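Gallery: The Round Room at Prirnska, Packing Week

We have been in the round room at Prirnska for nearly 11 years, and anybody who has stopped by in that time knows how much of our life ended up in it. The room was only meant to be for mending and wrapping. Then it became the place where the mail got opened, where coats got dropped, where the good lamp went because the light in the hall was so poor, and where we all ended up sitting when the weather turned. Now the whole lot is going across town to the new place on Golon Street, and the last of it leaves before long.

The notes go more or less in the order you would come across things if you walked in and took your time about it. I have left out the kitchen and the stairs, which will get their own page once I have sorted through them (the stairs alone could fill an album, between the coat hooks and the old notices).
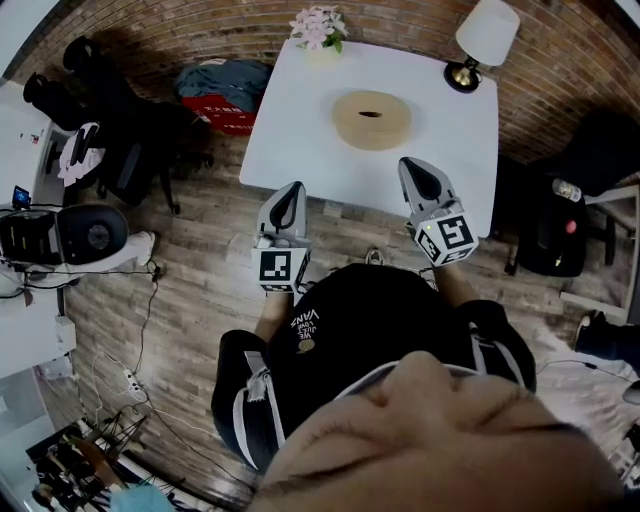 Words and gallery page by the Prirnska house blog | Posted October 5, 2022 | Filed under: Rooms, Moving

The white table, with the tape out. One round tan roll in the middle, the way I like a packing table to be. We have tried keeping the tape in a drawer, on a hook and in a coat pocket, and every time we were back to putting it down in the center of the table where everyone can reach it.

The flowers. Pale pink, with their green leaves, in a low white pot at the far edge. They have been on that table through two spring cleanings and I have never had the heart to move them to a windowsill. They will travel on somebody's lap, and I have already said that I don't mind whose.

The lamp. White drum shade, round black base, and a bit of brass on the fitting that I am fonder of than I probably should be. It came from Lambrakis, the secondhand store down by the bus depot, on a rainy Saturday when we had gone in for a bookcase and came home without one. The shade gets wrapped on its own, in a clean pillowcase, and the base goes in a box with towels all around it.

The brick. I will miss this more than anything else, I think. It is a red-brown wall and it curves, so no picture has ever hung quite right and no bookcase has ever stood flush against it. The first April we were here we tried to put up a long shelf, and we spent a whole weekend on it before we gave in and took it down again. After that we let the wall be, and it has looked lovely ever since.

The floor. Wood planks, gray in one board and brown in the next. Chairs roll nicely on it, crumbs vanish into it until the sun comes in low, and it is kind to dropped scissors. The new place has carpet in most of the rooms, and I am trying to be a good sport about that.

The office chair. Black underneath, though with a white cloth and some black fabric draped over it you might take it for a coat stand, and that is pretty much the job it has been doing. It is coming with us. The wheels still go around and the seat is comfortable, once you have found it.

The clothes pile. There is a teal-blue jacket folded on top of a red bag, down on the floor by the chair, and I would ask that everyone go through their own things before the truck gets here – I have packed up other people's sweaters before and then heard about it for months.

The white desk. Small things collect on it, as they do on every desk I have ever known. My plan is to sweep the lot into a shoebox, write DESK on the lid and open it on the first evening, when we will all be looking for a pen.

A word about supplies, as a few of you wrote to ask what we are using. The cartons are Kemex, the medium ones, and we ordered 300 of them for the whole building. That seemed like far too many when they were delivered, and it has seemed less silly with every closet we open. Four to a stack is as high as I will let anyone go, and books go in the bottom ones.

If you left something in the round room over the years, a scarf or a casserole dish or a library book, please write to us in the next couple of weeks and tell us what it looks like. Anything not spoken for will go in the truck with everything else, and you are welcome to come and dig for it on Golon Street. The kettle is the last thing we pack and the first thing we take out.

Next gallery: The Kitchen and the Back Stairs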